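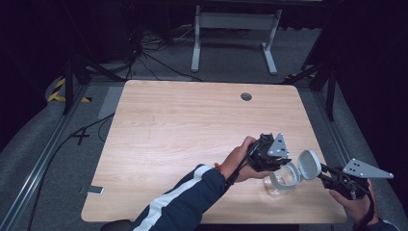 Subject: Re: [pestthorpe-allotments] Moving blackcurrants - too late now?

Hello all, and hello especially to whoever is on plot 117, welcome to the list!

> We've taken over a plot with 4 very old blackcurrant bushes, all jammed
> up against the path. They're leafing up already. Can we shift them now
> or have we missed our chance? And is it worth it, or should we just buy
> new ones? Sorry if this gets asked every year.

It does get asked every year and I for one never mind, as I always learn something from the replies.

I'd leave them where they are until November. You can get away with moving them in leaf if you take a huge ball of soil and water like mad, but we did that with a pair of ours one April and they sulked until the following summer (one of them never really forgave us). You'd also lose this year's fruit, and even a grumpy old bush will usually give you enough for a few jars of jam.

As for whether it's worth it, I'd be tempted to take cuttings instead. Wait until the leaves have dropped, cut some of the new straight growth to 10 inches or so, and push the pieces into the ground with just 2 buds showing. Firm them in with your boot and forget about them for a year. Ours went in along the Stukel Lane side, where it's quite heavy clay, and most of them took. Do have a look for big fat round buds before you cut anything, though - that's big bud mite, and you don't want to be carrying it over to new plants. If you find a lot of it, I'm afraid it's a bonfire job and a trip to the nursery.

In the meantime a good thick mulch would cheer them up no end. The heap by the bottom gate is well rotted now, help yourselves, but please put the sheet back over it when you've finished as the rain gets in and it turns to soup.

While I'm writing, has anybody still got the long-handled loppers from the shared shed? I don't need them this minute but I'd like to get at the elder behind our water butt before it gets any bigger.

Best wishes to everyone, and happy digging,
Plot 62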